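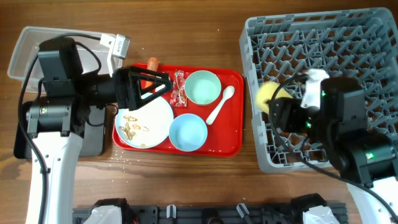
Pelau Two-Arm Table Kit

A pair of small robot arms for people who have a workbench, some patience and a family that has stopped asking what it's for.

The Pelau is sold as a kit. You supply the table, the computer and the evenings. It was drawn up in a shared workshop in Ullenora, where the first pair spent a long July learning to clear up after lunch, and it's still put together there, one shelf over from the paint.

What it does

Two arms clamp to a rail along the front of your table. You teach them a chore by moving a matching pair of hand controllers, over and over, until you're sick of it. Then the computer has a go. Ours get dishes and sponges. Yours can get whatever you like, within reason and within the weight limit.

Speed is not a selling point. A person can clear a tray and finish a cup of coffee in the time the Pelau takes to make up its mind about a spoon. If you need clean plates, buy a dishwasher. We did.

In the box

Left and right arms, motors fitted
Two hand controllers
Slotted rail and brackets
Two triangular-frame grippers, black
Wrist camera mounts (cameras not included)
Cable set, longer than you think you need and still slightly too short on the left
Bag of hex screws, with 9 spares
Printed build guide, fourth try

Specifications

Joints per arm: 6, plus gripper
Lift at full reach: 500 grams, and it will complain
Power: one supply per arm, included
Table thickness: up to 4 centimeters
Software: Jastgate, free download
Finish: white printed parts, black everything else

Putting it together

Allow a weekend. The guide says one long day, but the guide was written by someone who had already built several. Bolt the rail down first, then the arm bases, then run the cables. If you run the cables first you'll get to run them again.

Leave slack at the shoulder joint. A cable that looks fine with the arm parked can pull tight when it swings across the table, and the connector always loses that argument. Loose loops are ugly. We've made our peace with them.

Choosing your props

Start with plastic dishes. We can't stress this enough – the second build in our workshop started with somebody's good bowls. Light colors on a darker tray are easier for the cameras to pick out, and a tray with a raised rim keeps dropped things from rolling off the table. A sponge makes a good first object. It forgives a heavy grip and doesn't hold a grudge.

Crumbs are a different matter. The arms can push them around with real commitment. Keep a brush handy.

Spare parts

Gripper fingers wear out first and are sold in pairs. Brackets can be printed at home from the files in the Jastgate download. Motors are kept in stock by Sarmiento, who also handle orders outside the US and answer email faster than we do.

Returns

Unbuilt kits can come back within a month. Half-built kits can come back too, but please put the screws in a bag. Kits that have been in the sink are yours to keep.

Page updated Nov 14, 2022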